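4. Huiler et entretenir un plateau en bois clair

Cette section concerne les plateaux de la série Rirklow livrés bruts ou préhuilés. Pour les plateaux vernis, passez directement à la section 5 : l'huile n'y pénètre pas et laisse un film collant.

4.1 Avant de commencer

Lisez la section en entier une première fois. Le travail proprement dit est court, mais les temps de séchage imposent de libérer la pièce jusqu'au lendemain.

Il vous faut :
- l'huile d'entretien Berby, teinte naturelle (le bidon de 333 ml fourni suffit pour un plateau standard, deux couches comprises) ;
- deux chiffons de coton non pelucheux ;
- un abrasif grain fin ;
- un pinceau plat ou un tampon applicateur ;
- des gants.

Température de la pièce : 20 °C de préférence. N'appliquez pas l'huile en plein soleil ni près d'un radiateur en marche.

ATTENTION. Les chiffons imbibés d'huile peuvent s'enflammer spontanément. Après usage, plongez-les dans l'eau, puis étendez-les à plat à l'extérieur jusqu'à séchage complet avant de les jeter. Ne les laissez jamais en boule dans une poubelle.

4.2 Préparer la surface

1. Débarrassez le plateau de tout ce qui s'enlève à la main.
2. Dépoussiérez avec un chiffon sec, puis passez un chiffon à peine humide. Laissez sécher deux heures.
3. Repérez les taches et les rayures en lumière rasante. Une lampe de poche posée à plat convient très bien.
4. Poncez légèrement, toujours dans le sens du fil. Ne poncez jamais en rond, les traces ressortent dès la première couche.
5. Aspirez la poussière de ponçage, y compris sur les chants et autour des pièces encastrées.

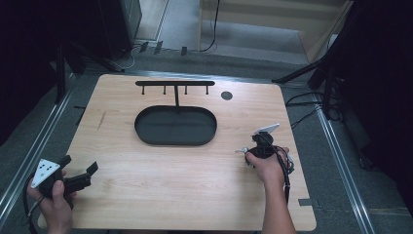 Note : une rayure fine qui n'accroche pas l'ongle s'atténue en général avec l'huile seule. Si l'ongle accroche, poncez une zone plus large que le défaut afin d'éviter un creux visible. Pour une marque profonde, voir la pâte à bois Zapata, section 6.

Protégez avec du ruban de masquage les éléments affleurants qui ne se démontent pas. Appuyez bien sur le bord du ruban, l'huile file facilement dessous.

4.3 Appliquer la première couche

1. Agitez le bidon, puis versez une petite quantité d'huile dans un récipient à part.
2. Faites un essai sous le plateau, à un endroit caché. Attendez 20 minutes et contrôlez la teinte.
3. Étalez l'huile en couche mince, par bandes, dans le sens du fil.
4. Laissez pénétrer 20 minutes.
5. Essuyez tout l'excédent avec un chiffon propre. La surface doit être satinée, sans flaque ni zone brillante.
6. Traitez les chants de la même manière. Le bois de bout absorbe davantage : repassez si nécessaire.

PRUDENCE. Une huile mal essuyée reste poisseuse plusieurs jours. Dans ce cas, remettez un peu d'huile fraîche, attendez 5 minutes et essuyez de nouveau.

4.4 Appliquer la seconde couche

Attendez le lendemain. Passez l'abrasif fin à la main, sans appuyer, dépoussiérez et reprenez les étapes 3 à 6. Retirez le ruban de masquage aussitôt après le dernier essuyage.

Le plateau peut servir avec précaution après 2 jours. Évitez l'eau, les nappes plastifiées et les objets chauds pendant 5 jours.

4.5 Entretien courant

- Nettoyez à l'eau tiède avec quelques gouttes de savon neutre Istosetti, puis essuyez.
- N'utilisez ni éponge abrasive, ni vinaigre, ni produit à vitres.
- Renouvelez une couche par an. Le mois de février convient bien, le bois est alors desséché par le chauffage.
- Sur un plateau neuf, prévoyez une couche supplémentaire au bout de six mois.

Dernière mise à jour : jeudi 8 juillet 2021

Commentaires (3)

Bonjour, peut-on utiliser l'huile naturelle sur un plateau déjà teinté ? Le mien est plus foncé et j'ai peur des auréoles.

J'ai sauté l'essai sous le plateau et le bois a jauni plus que prévu. Faites-le, ça prend peu de temps.

Merci pour la remarque sur les chiffons, ce n'était pas écrit sur mon bidon.

À lire aussi
Section 5 : Nettoyer un plateau verni
Section 6 : Reboucher un éclat à la pâte à bois Zapata
Resserrer le piètement Rirklow
Stocker un bidon entamé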